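Chapter 4
Shared Tables: Work, Storage and Lunch

A workroom is seldom used for one purpose. People build things in it, receive deliveries in it, and often eat in it as well. This chapter looks at how a room divides itself into surfaces, and what each surface is expected to carry during a day.
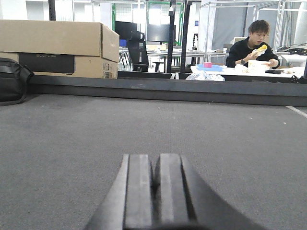
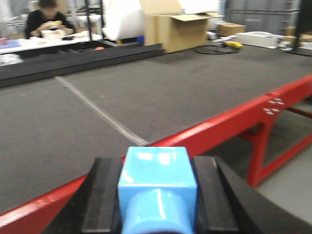 A gray felt-like work surface, with a white table behind it where a person is holding something yellow.

4.1 Work Surfaces and Clean Surfaces

A work surface is chosen for the job done on it. A soft covering protects parts and keeps them from sliding, but it also holds lint and crumbs. A clean surface is smooth and can be wiped with a damp cloth. Food belongs on the second kind.

When the two stand close together, a raised border between them helps. Small items stay on their own side, and the border reminds people where one use stops.

Terms used in this chapter

Border: a raised edge that separates two surfaces.
Holding area: a place for boxes and bags that have not been put away.
Turnover: clearing a surface so that it can be put to another use.

Before reading Section 4.2, sketch a room you use often. Mark 2 surfaces and write down what was on each of them at noon on Tuesday.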